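August 13, 2022

Up at 5 to beat the heat. Walked the Makeck trail as far as the second gate, 11 kilometers there and back. Creek is very low. I haven't seen it like this since I moved to Plasosstead.
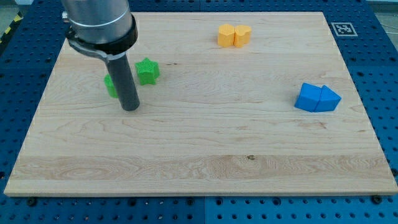
The roof quote came in the mail, 1,135 for the back half, with 300 due up front. More than I wanted, but the stain over the closet has grown since March — I'll call them tomorrow. Spent the afternoon on the quilt for the baby. I've settled on green stars, five points, the same shape as the green star block on the board. Cut nine before my hand got sore. The fabric from Meesuk frays badly, so I'll need a wider seam. Soup for supper. Bed early.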